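Home | Projects | Guides | Notes | Sign in
14 comments | Share

# Dulloditz Folding Notes

Notes and labels for folding clothes on a bed. Version 2. Maintained under the Dredik project.

## What this is

A set of 600 short records of people folding everyday clothes, 300 of them sweaters. Each record covers one garment from spread flat to folded. The written part gives the garment type, the surface, the folding method and whether the person doing it thought the result was any good.

The last field is the one I trust least. People are generous about their own folding. Read "neat" as "finished."

## Why beds

Most folding advice assumes a clear table. I doubt many people own one at the moment the laundry is done. Beds are soft, the cover shifts when you pull on a sleeve, and a fold that holds on a hard surface goes slack. The Sterosix method, which promises a square bundle in 8 moves, was written for a counter. On a comforter we could not get it to come out square, and the records tagged `sterosix` should be read with that in mind.

## Garment notes

Sweaters are split into plain and decorated. "Decorated" means anything sewn on: sequins, patches, beads, heavy stitching. I was against this split at first and have half come around. A crease across sequins is a different matter from a crease across plain knit, and the usual fold in thirds tends to put one right there.

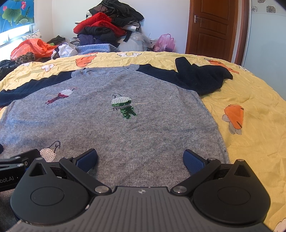
Decorated sweater, face up on a comforter. Gray knit body, navy sleeves, sequined appliqués; one sleeve out flat, the other bunched.

The common advice is to lay a sweater face down before starting. For decorated ones the labels record which side was up, and we take no position. Face down protects nothing if the cover snags. Face up means you can see what you are about to bend.

Sleeves get their own field, with the values `flat`, `bunched` and `mixed`. Turned-back cuffs are supposed to go in the comments, but this was only agreed on in January, so older records are patchy.

## Labels

- `garment`: sweater, shirt, pants, towel, other
- `decor`: plain, decorated
- `surface`: bed, couch, table, floor
- `side_up`: front, back, unclear
- `sleeves`: flat, bunched, mixed, none
- `method`: thirds, halves, roll, sterosix, own
- `result`: neat, fair, gave up

## Known problems

"Own" is too popular as a method and tells you very little. The Oyelaran list of fold names was meant to fix this, but it has four names for what looks to me like the same fold.

Thickness is missing. Please don't guess it from `garment`.

Claims that one method saves drawer space are not supported by anything in this set. No drawers were measured.

## Changes

Version 2: added `decor` and `sleeves`, dropped `fabric`, which was mostly wrong.

Previous | Next | Back to top
Shares: 23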